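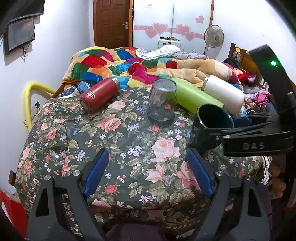 Tips for recording tabletop tasks with hand-held grippers

Start each recording with the fingers open and hold still for a moment before the first approach.

Mix the drinkware. A set with a glass, a mug and a couple of bottles gives more varied grasps than five matching cups. Put some upright, some on their sides and some upside down.

Approach a bottle lying down across its width, at mid-length. For a mug, bring one finger to each side of the wall - lower than the rim if there is room.

A patterned cloth is fine for tracking. Pull it flat first, as wrinkles tip light cups.

Two people on one table: agree on who moves first. At Prelitz we keep the second gripper back until the first has let go.

Keep takes under 60 seconds. After every 4 takes, change the layout and wipe the finger pads with a damp cloth.

Clear transparent glasses for later sessions. In our Swai set of 2,846 takes, they caused most of the rejects - usually a late close.

Check the joint pins for play before storing the tool.

Updated 2024-11-10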